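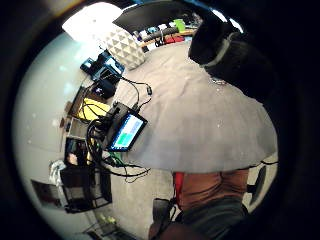
Small Savers Are Paying for Cheap Money

My credit union in Prullmont cut its savings rate again in July. I have 16 years of statements from the place, and the interest line on the last one would not buy a sandwich.

Officials keep telling us low rates help everyone. They help people who borrow. Trevor Dunmore, who is 70 and lives on my street, has no loans and a passbook account. His rent went up 4 percent this year and his savings paid him next to nothing.
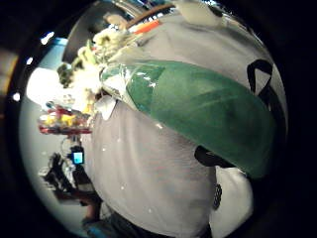
Who Gets the Difference

Banks still charge close to 30 percent on some store cards. If money is so cheap, that number needs explaining. I asked at my branch and was handed a brochure.

Jade Penrose wrote in the Wainwright paper that savers should just move into stocks.

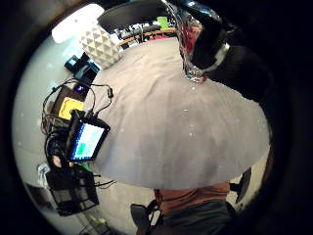
That is fine advice for someone with twenty years to wait out a bad market. Trevor doesn't have that, and he was told all his life that a savings account was the safe choice. Congress could at least require banks to print their loan and deposit rates side by side on every statement. I'd like to see them vote against it.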